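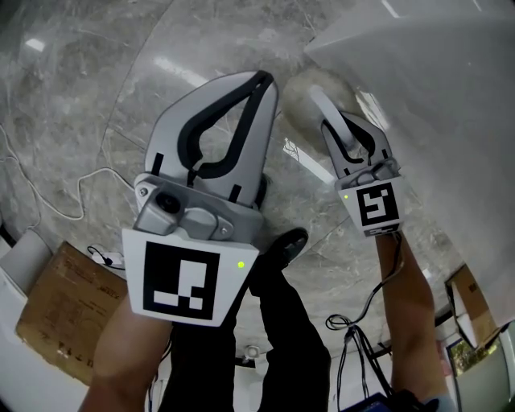 A student from last year's group wrote in the margin of these notes that the whole thing was operator error, and that a page would have been enough for it. The marker plates were put on by hand, the drawing was on the bench, and the person doing it got them the wrong way around. What else is there to say?

The margin note is correct about the plates. These notes are mostly about what came after, when the mistake passed through recording, training and a dry run and was found by an arm hitting a guard panel.

Unit 7: Swapped markers at Ravulholm
Handout, revised March 31, 2022

Background

The Ravulholm project used pairs of hand-held grippers to record household tasks such as opening doors, lifting lids and moving parts between boxes. Each gripper carried a square marker on a flat plate. An overhead tracking system read the marker pattern, looked it up in a table, and labeled the position track "left" or "right". Position was logged at 100 Hz. Finger opening was measured inside the gripper and came down a separate cable, so it never depended on the marker at all. Keep that in mind, as it matters later.

The full set was 1636 recordings. Of these, 158 turned out to have the two position tracks exchanged. The finger signals in those same recordings were on the correct sides. In other words, the file said that the left hand was where the right hand had been, while the left fingers opened and closed as the left fingers really did.

The recordings were used to train a controller for a pair of Tovard arms in the Abernathy test hall.

What happened

The plates were taken off so that a cracked mount could be replaced. Both plates had the same outline and the same screw holes. They differed only in the printed pattern, and the patterns had no letter or color on them. They went back on swapped.

Recording started again after the repair. The live display showed two tracks moving smoothly. The status lights on the grippers came on as usual, but those lights only meant that the gripper had power and was sending data. Several people on the project believed they meant that tracking was good. The manual did not say either way.

The recordings were uploaded at the end of the shift. The import script, supplied by Resora, looked for missing samples, frozen positions and jumps. It found none, and all of the files were accepted.

Training ran without a warning. A set of that size with a small bad part in it can still give a falling error curve, and it did. In the dry run the arms moved through free space with nothing to touch, and the motion looked a little hesitant. The log entry reads "slow at handover, acceptable".

On the first run with objects, the arms came to a handover. The left arm crossed the center line toward a position that belonged to the right arm. The right arm was still there. The collision monitor compared each arm with the fixed parts of the cell but did not compare one arm with the other, because that option had been turned off during an earlier calibration and left off. The arms touched at the wrists, the left arm was pushed outward, and it struck the guard panel. The operator pressed the stop. There were no injuries. One wrist flange was bent and the panel had to be replaced.

Finding the cause

The first report blamed the controller. The second blamed the calibration of the cell, and two days went into repeating it. Both were reasonable guesses given the log, which recorded commanded and measured joint angles and nothing about where the training data came from.

The answer came from playing back recordings next to the video. In the bad files, the left track reached the box while the right hand was visibly the one reaching. Once a single case had been seen, the rest were found by date of recording and then checked one at a time.

A faster method was available. When a hand closes on something, it normally slows down just before. If you line up finger closing with hand speed for the same side, a good file shows the slowdown and a bad file usually shows the hand still traveling. The finger signal came by a different route than the position, so each could have been used to test the other.
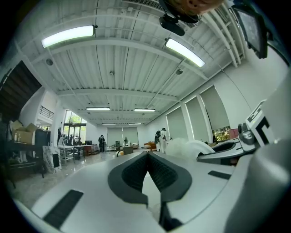

The same reasoning applies to anything that travels by two paths. If the side of a gripper is known from the cable port and also from the marker, compare them at the start of each recording and refuse to record when they disagree. At Ravulholm the port number was already stored in the file header. No program read it.

What the import script could not see

Look again at what Resora's script tested: missing samples, frozen positions, jumps. All of those are faults of quality within a single track. A swapped track has perfect quality. It is an accurate measurement of the wrong hand. A script that looks at one track at a time will never catch it, however tight the limits are set.

Tasks where both hands do the same thing are the worst ones for finding a swap. Lifting a wide tray looks almost the same with the tracks exchanged. Pulling a door open with one hand while the other holds still looks very different. If you want a test recording after a repair, choose a task where one hand stays still.

Changes made afterward

The plates now have one corner cut differently for each side, and the mounts match, so a plate will not seat on the wrong gripper. Each session starts with a short check: raise the left gripper only, confirm on the display that the left track moves, lower it, repeat with the right. The operator signs the sheet.

The arm-to-arm comparison in the collision monitor is on by default, and turning it off puts a message on the pendant that stays until it is back on. Speed during a first run with objects is limited, and the limit can only be lifted after 3 clean runs - before that the arms went straight from dry run to normal speed.

The meaning of the status light was added to the manual. Project staff also asked for a second color to show tracking. That request was still open when these notes were revised.

For the next session

Read the incident log and the import script before class. Both are in the unit folder. Come with short written notes on the following.

Pick the earliest point at which the swap could have been caught with information already on hand, and name the information.

The dry run note said "slow at handover, acceptable". Write a rule for dry runs that would have made that note a reason to stop. Your rule has to be usable by an operator who does not know how the controller was trained.

The bad recordings could be repaired by exchanging the tracks back, or thrown away. Ravulholm threw them away. Decide whether you agree, and list what you would need to verify first if you chose to repair them.

Bring the cell layout drawing as well. We will use it for Unit 8, which covers guard placement.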